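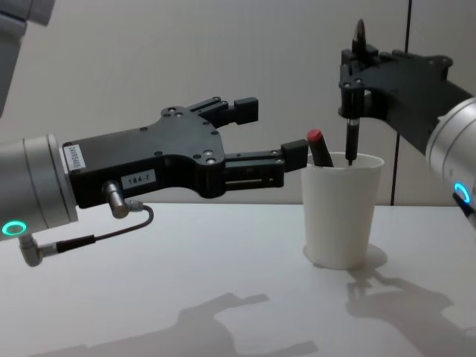

When two arms share one table, which one gets to move first?
The arm that is holding something. The empty arm stays put with its fingers open until the loaded one has let go and backed off.

Ticket 330 - Allbridge bench support
Opened by: Princess Belmonte
Assigned to: Kenji Obi
Status: Solved, keeping open for comments
Opened: January 24, 2024

Princess Belmonte
Pen-in-cup task on the Trellow cell. Both arms stop with "shared zone conflict" as soon as the right one starts down toward the cup. Went through 22 runs this morning and got the stop on 5 of them. Nothing collides, they just freeze. Speed is at the slow setting and the paper cup is in its usual spot. Log attached.

Kenji Obi
Great log, thank you, this made my morning easy! The left arm is parking inside the shared zone. Its lower finger reaches nearly to the rim of the cup when the gripper is open, and the zone check counts fingertips (it should, please don't turn that off). Can you check which park pose it's using?

Princess Belmonte
"Park_near". I think it came over with the Flusunano script.

Kenji Obi
Yep, that one's from before we wrote the sharing rules. What we do now:
- One arm in the zone at a time. Set it in the script, don't count on timing.
- Park with fingertips outside the zone, gripper fully open.
- Holding arm goes straight down, releases, goes straight up, then gives the zone back.
- After a zone stop, look at both grippers before you hit resume. If one is holding a pen, support the pen by hand only with the arms disabled.
- Any change to a park pose gets a second person's initials.

Try "park_far" and leave everything else alone.

Princess Belmonte
Switched, Boateng initialed it. Full set again, no stops. So much smoother to watch too!! Should I fix the other 2 scripts that use the old pose?

Kenji Obi
Please do, I'd love that. I'm deleting park_near from the library in March, so anything still calling it will throw an error on load. Post the script names in this ticket when they're switched.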